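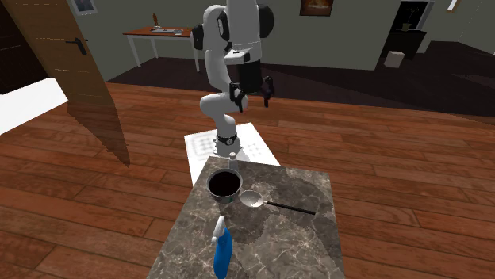
OSTDALE, 2025-05-17 - Can a robot do your dishes yet? I get asked this at every family dinner, so I'm going to answer it in a press release and send everyone the link. Short version: no, but it can do a few pieces of the job, and today Bititz is putting out everything we've learned about which pieces.

I'm Nele Lambrechts, and I run the household chores project at Bititz. Our new release is called Alvarado. It's a set of 802 simulated kitchen and cleanup tasks, free for anyone to download, and it comes with the results of our own arm control software on every single one of them (yes, including the embarrassing ones!).

The tasks are small on purpose. Pick up a ladle by its handle. Move a saucepan without knocking over whatever is standing behind it. Get hold of a spray bottle and set it down upright. You and I do this stuff while talking on the phone, and for a robot arm each one is a little project of its own. A shiny ladle bowl is awkward to grip, a thin handle can roll, and a trigger sprayer is pretty much the worst shape anyone ever put on a bottle.

Why do it in simulation? Mostly because I like my floors. A simulated arm can drop the same pan 3,000 times overnight and I can still make soup in the morning. It also lets us swap the tabletop, the room and the clutter, which matters a lot, because software that copes nicely on one counter can fall apart on the next.

So where are we? Picking up a single object and putting it down somewhere else works well in our tests, and I'd call that part close to ready for a real shop floor. Putting two steps together is shakier. Once a task needs three steps in a row, say clear the pan, grab the spray, wipe the spot, our software fails more often than it finishes. I'd love to tell you a different story, but you'd find out as soon as you downloaded it.

"People see one good clip and think the whole chore is solved," says my colleague Roel Vermeulen, who built most of the test rooms. "I'd like them to see the full list, with the misses left in."

I think shops will get there before homes do. A stockroom stays more or less how you left it, and my kitchen has never done that in its life. Our next round of work is with a housewares store in Prirnville, where we'll try the pick-and-place tasks on a real arm after closing time, starting with pots and utensils.

Alvarado is available now from the Bititz website, along with the task list, the scoring rules and our full results. If you run it with your own software and beat us, please write and tell me. I'll be a bit jealous and very happy!

Press contact: Nele Lambrechts, Bititz, Ostdale. Interviews and demos can be arranged through the press page.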